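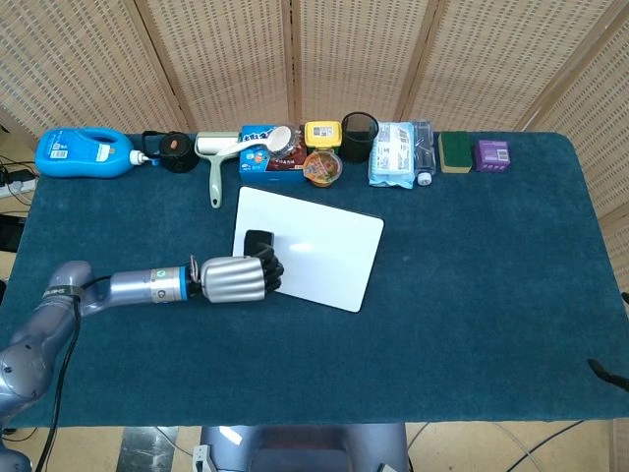 Last updated: 1 October 2021

The Tidying Trial

Item seven on the Zarevholm acceptance sheet read: clear the table. Hafiz Liew had written it himself in April and now regretted the wording.

"Define clear," said the woman from De Haan, who was paying.

"Objects moved to the back edge, in a single row. Board squared to the front."

"My mother would put them in a cupboard."

"The cupboard is item nineteen."

She sat down. The Rornano arm had the white board by its lower left edge and was applying force in small increments. The log recorded each one. Hafiz read the log and did not look at the arm, a habit he had picked up during the first 200 runs.

"The sponge is next to a purple box," she said. "Would you keep a sponge there?"

"There is no rule for sponges."

"And the scoop is lying on top of things."

"Stacking is permitted. Clause four."

The controller, a Plekidetti unit with a loud fan, reported a pose error and asked for another attempt. Hafiz allowed it. The contract specified 500 runs without a person touching the table. They were on run 731, the count having been restarted twice, once for a split jug and once for his own elbow.

"How long does this take by hand?" she asked.

"I haven't measured it."

She looked at the lint roller, the jar with the yellow lid, the blue jug on its side. He could see that she was measuring it.

"In the shop they do it while talking to customers," she said. "They wipe it as well."

"Wiping is a separate licence."

The fingers shifted on the board. The error value fell, held, and rose again by less than it had fallen. Hafiz wrote this down. It was the best figure since the gripper pads had been changed, and he said so.

"So can it do the job?"

"It can do item seven within tolerance, on this table."

"We have 1441 tables."

"Are they all the same height?"

She took out her phone to find out. Hafiz opened the sheet, added a line for table height, and left the tolerance blank.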